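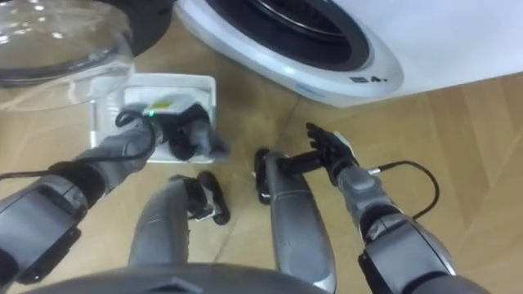
Laundry Corner Report
Shufen Lu and Ilgın Eren, Tirnville, May 2021

Our project looked at how people set up the space next to a front-loading washer, and we loved working on it! We talked to 136 residents, and 132 filled in the whole form. Most wanted a spot for small items close to the door - even a shallow tray on the floor helps. We tried 3 layouts over 6 weeks, and the tray beside the machine was our favorite. Next we want to test a low shelf in the same spot.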